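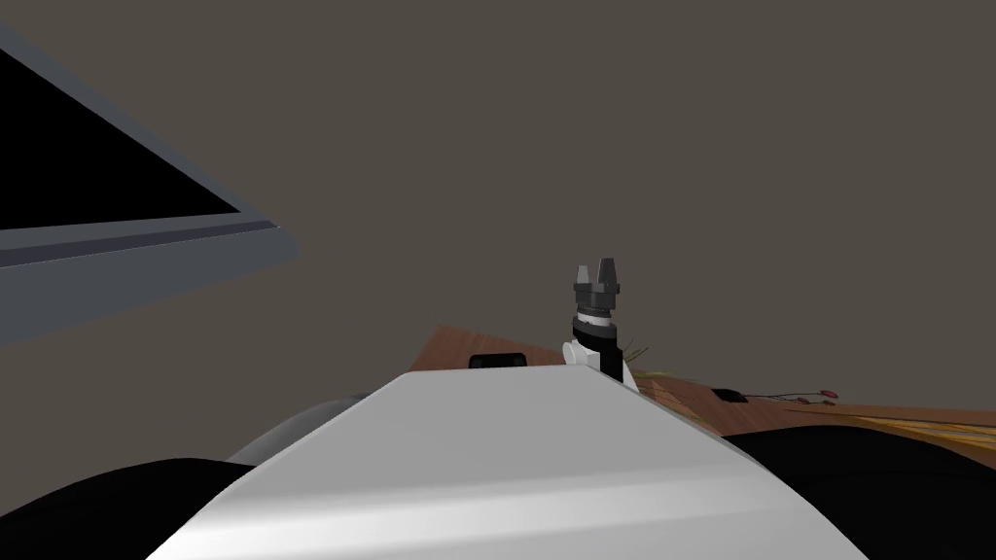
*Clemel in the simulator, one gripper up and open, with the wood-grain table behind it.*

# Clemel build gallery

24 March 2026

Clemel is my two-armed robot project, and it lives half in a rented corner of the Mudico workshop and half on my home computer. I started it in December with a pile of printed brackets and a very optimistic parts list, and I'm having a ridiculous amount of fun with it! Every move gets tried in simulation first, then I carry the laptop over to Mudico and find out what the real motors think (they have opinions).

## More about that view

I love this angle because it's looking out over the white body, right where I'd want to be if I were driving. Both shoulders are in there, black and rounded, down in the corners. The fingers are dark gray and come up well clear of the housing, so I can tell at a glance whether they're open.

The wall is still plain brownish gray and the screen up on the left is black. I'd rather spend my evenings on the wrist!

## Where the build is now

- Simulated arms: both loaded, joint limits copied over from my notebook
- Real arms: right one finished, left one waiting on 3 bearings
- Gripper: version 4, and the first one I haven't wanted to throw across the room
- Control code: a small program I call Gestamia, which plays the same motion file in the simulator and on the bench

Next up is the left wrist, plus 2 new cable guides, because the old ones rub when the elbow folds. I'll add bench pictures once the bearings are in.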